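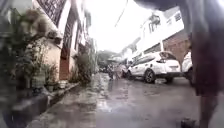

Vol. 2, No. 8

Filed under: Data Notes > Streets & Housing

# Olvera Lanes: wet-surface subset

14 shares | 2 comments

## Summary

Olvera Lanes is a collection of street-level pictures of narrow residential lanes, with notes on paving, curbs, drainage and the things residents keep along their house fronts. The wet-surface subset covers lanes recorded with rainwater on the roadway. It holds 2,000 pictures from 30 lanes in two districts, Bukudholm and Ovach. Maintained by Tomoyo Hirose for the Etow street survey.

## What is recorded

Each picture has one row in `lanes.csv`. Fields:

- `lane_id`: text, stable across releases
- `surface`: asphalt, concrete, block, mixed
- `wetness`: 0 (dry) to 3 (standing water over most of the roadway)
- `curb`: none, low, standard
- `gutter_line`: yes, no, unclear
- `frontage_items`: free text, separated by semicolons
- `parked`: yes, no
- `sky`: clear, broken, overcast

The sample at the head of this file is coded `surface=asphalt`, `wetness=2`, `curb=low`, `gutter_line=yes`, `parked=yes`, `sky=overcast`. Its `frontage_items` entry reads "potted plants, two clusters; small container, whitish, at foot of doorway". Puddles there are small and scattered, so it does not reach 3.

## Coding rules

**Wetness.** Code the roadway only. Wet curbs and wet walls do not raise the score. A glossy surface with no puddles is 1. Dark streaks alone are not enough for a 1 on old asphalt, where patch repairs look much the same; use the notes column.

**Curb.** Low means a continuous raised edge that a hand cart could be lifted over without help. Painted lines are coded none.

**Frontage items.** Record what stands between the curb and the wall, or against the wall where there is no curb. Potted plants are entered by cluster. Do not name species. If the contents or purpose of a container cannot be determined, enter "container" with size and color. Vehicles go in `parked`, never here.

**Overhead cables.** Not coded in this release. Earlier rows with a `cable` value were left in place and can be ignored.

## Known problems

- Foliage close to the viewpoint is often blurred. It is left out of `frontage_items` unless a pot or planting bed can be made out.
- White sky next to pale plaster hides rooflines in 9 of the lanes. Building height was dropped as a field for that reason.
- Far ends of long lanes are unreliable. Code only what can be identified without enlarging.
- Ovach rows before the August revision used "step" for both doorsteps and low curbs. Most have been corrected.

## Files

- `lanes.csv`
- `pictures/`, in 8 folders
- `CHANGES.txt`

Corrections should give the `lane_id`, the field and the proposed value. Send one correction per message.

We use cookies to remember your display settings. Accept | Manage preferences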